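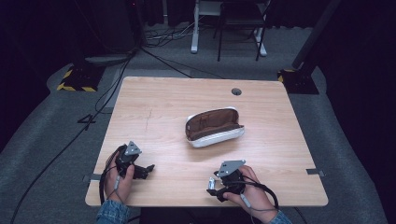 MUDTHORPE SHARED WORKSHOP
Bench inspection – pair of hand-held grippers, Gebreyes build
Inspected: October 12, 2019. Next due in June, or after the next bright idea.

1. Table top and rim
Pass. One long faint scratch, already noted last time and no longer than it was. Clips on both side edges sit flat.

2. Gripper bodies, left and right
Pass. Fingers open and close without grinding. The left one used to click. It has stopped clicking, and I have written that down as a repair.

3. Mounting plates
Pass with comment. Both gray triangles are on, nothing rattles. Three different screw lengths were found in the parts drawer, all labeled "correct."

4. Cables at the wrist
Comment. Each cable loops around the hand and drops over the near edge of the table. Leave enough slack to turn your wrist over. Do not leave enough to stand on.

5. Cables on the floor
Fail, third time running. They cross the carpet and bunch up under the white desk at the back. The Avau cable covers were ordered, 15 of them, and are still in the box – a very tidy box. Recheck after fitting.

6. Floor stands
Pass. Yellow-and-black tape on the bases is intact. Toes have been stubbed on it regardless.

7. Test object
Soft glasses case, white outside, brown inside. Pass. Take the glasses out first. The log has 671 closing attempts on it and the flap still folds.

8. Sleeves and cuffs
Comment. Long sleeves are allowed if the cuff stays behind the wrist and clear of the fingers. Denim is fine. Fringe is not, and yes, it came up.

9. Stop switch
Pass. Tested 40 times, worked 40 times. Label still reads "Kurnton spare," which is the name of a different project. Relabel.

10. Paperwork
Fail. Page two of the last checklist was found under a soldering iron.

Overall: cleared for use at the bench once item 5 is done.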